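The county wanted its parcel lines moved, and the man from Briden said the software would move them overnight.

"Overnight," said Chae-won Won.

"You go home, you sleep, you come back," he said. "Ferreira County is snapped to control."

He had a slide for it. On the left the old lines wandered through people's kitchens. On the right they ran clean along the hedges. Chae-won had been mapping the county for fourteen years and knew a few of those kitchens personally. She asked where the right-hand side had come from.

"That's the output."

"I know it's the output. What did you check it against?"

He said the model had a confidence score. Joon-young Yoon, who ran the department and had already signed something, wrote down "confidence score" and underlined it.

They ran it in January. In the morning there was a green bar across the screen and a message that 792 parcels had been adjusted. Joon-young brought doughnuts. Chae-won took one, sat down and opened the Flirnari Road sheet, because Flirnari Road was where she would have gone wrong if she were a computer.

The road had been moved by the state after a flood, and the deeds had never been told. Half of them still called to the center of a road that was now a ditch. The old map showed the ditch as the boundary and looked terrible. The new map showed the pavement as the boundary and looked wonderful, and it had handed Darmawan Tarigan's lower pasture to the church.

"It's a better fit," said Joon-young, leaning over her shoulder. "Look at the imagery. It sits right on the road."

"It does sit right on the road."

"So?"

"So go tell Darmawan."

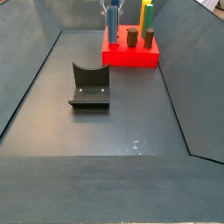
He didn't go tell Darmawan. He called Briden, and Briden said that a small number of edge cases was expected, and that for an added fee there was a module called Zolisau that handled edge cases. Chae-won asked if Zolisau read deeds. There was a pause on the line long enough for someone to put a hand over a phone. It read some deeds, they said. It read typed ones.

The Flirnari Road deeds were in brown ink, and the best of them began at a white oak.

She drove out there after lunch with the field tablet and a steel tape she trusted more. Darmawan was mending a gate. He watched her kick around in the leaves by the ditch for a good while before he came down.

"They moving my line again?"

"Who moved it before?"

"Everybody who ever got a new machine." He pointed with his pliers. "Pin's under there, if you're looking for the pin."

She had been looking five feet too far east. It was an iron pipe, bent over, with a rag of old flagging on it. She cleaned it off, set up over it and waited for the receiver to settle. She didn't much believe the receiver either, so she took the reading again, and then once more from the culvert.

"What's it say?" Darmawan asked.

"Says you've still got a pasture."

"I could've told you that."

"I'd have had to check," she said, and wrote the number down in pencil.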